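Posted in March – by the Arkow home recording group

4.2 House rules for recording in lived-in homes

We went into Haltstead thinking the hard part would be the grasping. What ate our time was the rulebook. Our first draft had 24 rules, and I'm a little embarrassed to say I wrote most of them at a desk. By the end of the pilot we were down to 11, and I'd still argue over 2 of those.

The one I'd keep before any other is what we call leave-the-room-alone. The operator may clear a work area on a bed or table, but the rest of the room stays as the household keeps it. Early on people kept tidying (I did it too!) and we ended up with 539 clips that looked like they came from the same very neat apartment. We threw them out of the main set and kept them for tool checks.

We use cookies to remember your reading settings. Accept | Manage

The second is about soft goods. Bags, wrappers and foam nets go in one pile, touching, and the operator doesn't spread them out first. Both finger pads have to be in view before the tool closes – if one is hidden, back off and come in again. Fig. 3 has the approach on a bed cover, with the pads on either side of the pile. 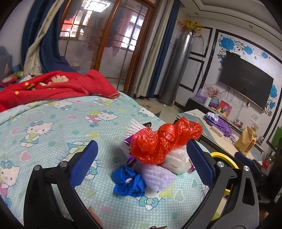
Fig. 3. Approach to a mixed pile of wrapped items, pads open.

Lapiņa objected to the leave-the-room-alone rule when we passed the draft around, saying that a household can't really agree to having a whole room recorded if the consent form only talks about the objects being picked up. I think that's fair. The Skarkik version of the form now lists walls, screens and papers separately, and the operator goes over it again with the household before each session, even if they signed last time.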